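Small bathrooms, night three: the vanity
Speaker notes – Leonidas Makris
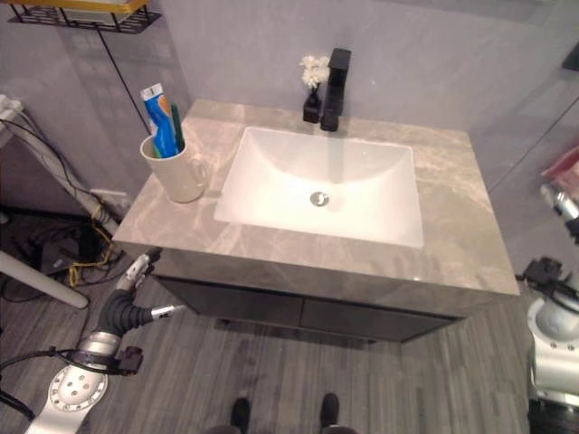 Slide 1. Grey marble top, white undermount basin, black single-lever tap.

Wait for the back rows to sit down. Remind them the handout has the measurements, so they don't need to copy them.

Start with the undermount basin. The counter runs right to the opening and the bowl sits below it, so you can wipe splashes straight in. Ask who has a drop-in at home. Most hands will go up. Ask what colour the silicone around it is now.

Stone. Grey with soft white and beige veining. Veining hides water spots better than a plain dark top does. If it's real marble it needs sealing, and it doesn't like vinegar or lemon cleaners. Dish soap and a soft cloth. Someone will ask about baking soda – tell them no, it scratches a polished finish.

Tap. Squared body, matte black, tall. Points to make:
Tall spouts splash more in a shallow bowl. Run the water before you buy, if the showroom has one hooked up.
Matte black shows toothpaste and hard water. At the Felside house we were wiping ours every day.
One lever means one hole in the stone. Changing your mind later is expensive.

Drain. Small pop-up, near the middle of the basin. Take it out and clean it once a month. Pass the old stopper around now (it's in the ice cream tub, with the gloves).

Cabinet. Dark charcoal, two flat panels, no handles you can see. It floats, with a gap underneath. A mop goes in there, and the room looks wider when you can see more floor. The wall has to carry all of it, stone included, so put blocking between the studs before the drywall goes up. At Skaltside we opened a finished wall to do this and it added $2199 to the job. Don't rush this part. It's the one they'll remember when they get the quote.

What stays out on the counter. A mug for the toothbrush and toothpaste, and a small black vase of artificial flowers. I'd leave it at that. The mug goes in the dishwasher, and a proper toothbrush holder often doesn't. Fake flowers get dusty, so rinse them in the basin when you do the tap. Anything else can go on a wall shelf. Black wire is fine, but keep heavy bottles off it.

Wall colour. Light lavender-grey. Try a sample board in the morning and again after supper, under the bulb you're going to use.

Costs, if asked. Read from the sheet, don't guess. Sealer $65, faucet $118, delivery over $100 if you're out past Prukow.

Break at 8:15. Coffee is at the back. Next session is Sunday, showers and tile, same room. Sign-up sheet for the Pattinasarany showroom visit is by the door – bring your own tape measure.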